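5.2 Dropped and Stuck Packets

The Plidier gripper policy is reported by its developers as having solved the packing of small wrapped goods. We could not reproduce this, and we doubt that the result means what it is taken to mean. In our runs of the Vendavum packing task, failures fell into two groups that the published score treats as one, and one of them was hardly looked at in the earlier work.

The first group is the plain drop. The fingers close on a packet, the packet slides or folds, and it lands outside the container. These failures are easy to log and they make up most of the discussion in the June report. Adding grip force reduces them. It also crushes what is inside, a cost the report leaves out, and we see no good reason for counting a packet of broken crackers as a success.

The second group is the late release. The fingers open but the wrapper stays against one of the pads for a moment, and the packet is dragged sideways as the hand pulls back. We first took this for a timing error in the controller. Slowing the retreat by 5 percent made no clear difference, and neither did new pads. Our present guess is that the policy has learned to start the retreat from finger position alone, with no check that the object has left the hand. We say guess because the logs do not let us rule out static charge on the film, and anyone who claims to have ruled it out from the same logs should be asked how.

Of the 1,000 trials in the Drarnisby set, the original scoring marks a trial as passed if the packet is inside the container when the clock stops. A packet that was dragged against the wall and then fell in passes. So does one that knocked another item loose on the way. We rescored 8 sessions by hand with a stricter rule, under which the packet must be let go without touching the rim, and two sessions that had been listed as perfect no longer were. This is a small sample and we would not hang a rate on it.

Shape and surface deserve more care than they have been given. Daneshvar, the simulator used for tuning, models every packet as a smooth pillow. Real snack wrappers have crimped seals, stiff corners and creases, and they are often held at a tilt (Figure 2). A polished container adds a further problem — glare and reflections near the object are exactly where the release check would have to look.

Figure 2. A crinkled snack packet held between the finger pads over an open metal tin.
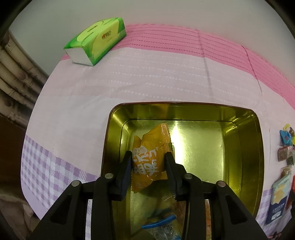

None of this shows that the policy is useless. It does mean that the reported score cannot be read as a safety margin, and we would not run the system next to people on the strength of it. A release check that works without the camera should come first, and the scoring rule should be fixed before anyone tunes against it again.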